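A patrol schedule is a budget document before it is a naval one. The Drarkuswood strait gets 784 patrol hours a quarter, split between 2 hulls.
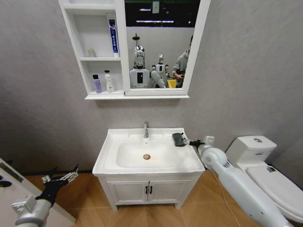
Divide by the transit time from Benkirane and very little is left on station. A third hull would help - a closer fuel pier would help more.
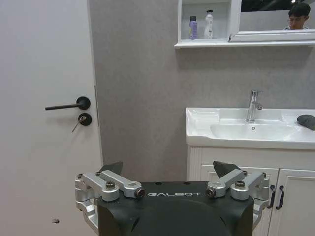

L. Zukar

The ministry should fund the pier in January and defer the hull.

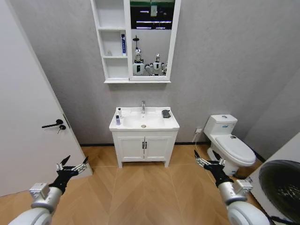

Would a pier weaken the claim to free passage?
The claim rests on regular transits, and a pier adds 8 a year. Crews would also get 7 more days in port between patrols.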